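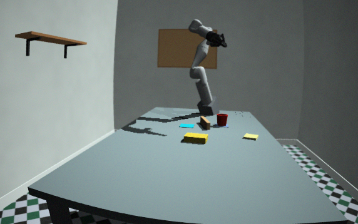 By Yaowalak Sitthichai
Last updated June 7, 2018
Filed under: Household and Office

Corkboard

A corkboard (also pinboard, tackboard or bulletin board) is a flat panel faced with cork, hung on a wall and used to display papers held up by pins or tacks. It is one of the most useful things ever made out of tree bark, and it has kept its place in kitchens, classrooms and workshops long after other kinds of paper storage went out of style.

Material

Cork comes from the outer bark of the cork oak, Quercus suber, which grows around the western Mediterranean. The bark is peeled by hand in the warm months, with August near the end of the season in many districts, and the tree is left standing to grow a new coat. Wonderfully, the same oak can be stripped again and again over a long life.

Most board cork is a by-product. Once bottle stoppers have been punched out, the leftover bark is ground into granules, mixed with a binder, pressed into blocks and sliced into sheets. Fine granules give a smooth, even face; coarse ones give the speckled look many people remember from school.

Why pins hold

Cork is made of tiny closed cells filled with air. A pin going in pushes the cells aside and squeezes them, and they press back against the shaft. When the pin comes out, much of the hole closes up again — a lovely bit of natural engineering, and the reason a good board can take years of use. Cheap boards often have a thin skin of cork over fiberboard, and the pin then depends mostly on the layer underneath.

Construction

A typical board has a cork face, a stiff backing and a border of wood or metal. The Skirkden pattern, found in older village halls, uses cork 6 millimeters thick glued straight to a plank back. The Vávra board is heavier, with 13 millimeters of cork and no backing at all, and it is a real pleasure to push a tack into. Boards from the Wamlow workshop have 4 screw holes, one in each corner, hidden under small wooden buttons.

Uses

Notices, timetables, maps and lost-cat posters are the classic contents. Dressmakers pin patterns to cork, writers shuffle scenes on it, and insect collectors have long lined their drawers with it. The reading room at Larutbridge keeps 3 boards side by side for local history, and the layers of old bus schedules there are a treat for anyone who likes paper.

Care

Dust with a dry brush or a soft vacuum attachment. Direct sun fades cork and makes it brittle, and damp walls can cause the sheet to lift.

See also: Cork oak; Drawing pin; Linoleum; Noticeboard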